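How to Clean and Reseed a Sprouting Tray

August 2021
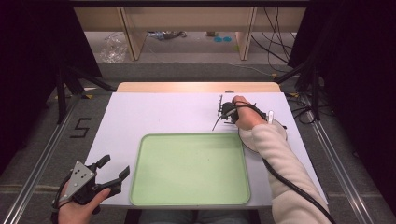
Most trouble with homegrown sprouts and microgreens starts with the tray. Old root hairs and bits of seed hull stay behind after a harvest, and the next batch picks up mold from them. Cleaning takes a few minutes if you do it the same day you cut.

What you need

A shallow tray with a rim
Dish soap
White vinegar
A soft brush (an old toothbrush works)
Seed, sold for sprouting and untreated
Paper towels or a thin growing mat
A spray bottle
A second tray or a plate to use as a cover

Step 1: Empty the tray

Lift out the old mat with whatever roots are in it. It should come up in one piece. If it tears, wet it and wait 4 minutes before trying again. The mat can go in the compost if it is paper or hemp. Foam mats go in the trash.

Step 2: Wash

Use warm water and a drop of soap. Brush along the inside of the rim and into the corners, where hulls collect. Don't use steel wool or the rough side of a sponge. Scratches hold dirt and you will be fighting them for the life of the tray.

Step 3: Soak

Mix one part vinegar with three parts water and pour in enough to cover the bottom. Leave it for half an hour. This loosens mineral crust if your water is hard. Pour it out, rinse twice, and stand the tray on its side to dry. Never mix vinegar with bleach. If you prefer bleach, skip the vinegar completely and follow the directions on the bottle.

Step 4: Soak the seed

Radish, broccoli and mustard do fine with a short soak, or none. Peas and sunflower need eight hours, so start them the night before. Drain well. Basil and chia should not be soaked at all – they turn to jelly and clump.

Step 5: Seed the tray

Lay down the mat or two layers of paper towel and wet it until it is damp all over with no puddles. Tip the tray and pour off anything that runs. Scatter the seed in one layer. Seeds can touch but should not be stacked. Beginners nearly always use too much, and a crowded tray rots in the middle first.

Step 6: Cover and wait

Put the cover on and keep the tray out of the sun. Mist in the morning and again at night. Small seeds are usually ready to uncover by the third day. Peas take longer. Once the stems are an inch high, take the cover off and move the tray to a bright window.

Common problems

White fuzz on the roots that disappears when you mist it is only root hair. Fuzz that stays, smells sour or spreads between stems is mold. Throw that batch out and go back to Step 2.

Leaning stems mean the light comes from one side. Turn the tray once a day.

Slow starts in December are normal in a cool kitchen. Li-hua Kan wrote in to suggest the top of the refrigerator for the covered days, and I have done it that way every winter after that.

Next: cutting and storing greens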